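Conservación de tableros y planchas de espuma en el taller doméstico
Servicio de Orientación al Hogar Prorkia – Hoja de consejos, febrero de 2006

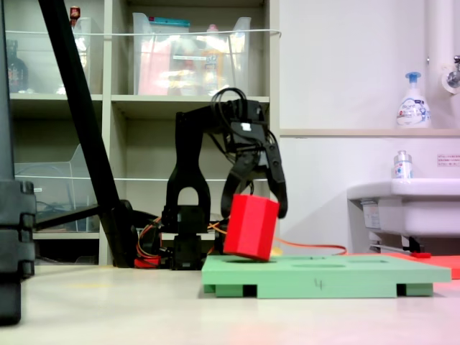

Pieza hexagonal roja sobre un tablero de espuma verde claro con orificio redondo.

Las planchas de espuma se marcan con facilidad y conviene guardarlas en posición horizontal, sobre una superficie lisa y sin objetos encima. Apoyadas de canto durante semanas, tienden a combarse.

Para el corte se empleará una cuchilla nueva, con varias pasadas ligeras. En los orificios redondos, trácese primero el contorno con compás y córtese siempre por dentro de la línea – el ajuste final se hace con lija de grano fino envuelta en un tubo.

El polvo se retira con un paño apenas humedecido. No deben utilizarse acetona ni disolventes. Antes de encolar, pruébese el adhesivo en un recorte y espérese al día siguiente.

Los recortes de más de 85 milímetros pueden conservarse en una caja cerrada, separados por grosor.

Las consultas sobre esta hoja se dirigirán por escrito a Deisy Arango, responsable de publicaciones. La próxima entrega, prevista para marzo, tratará del afilado de formones.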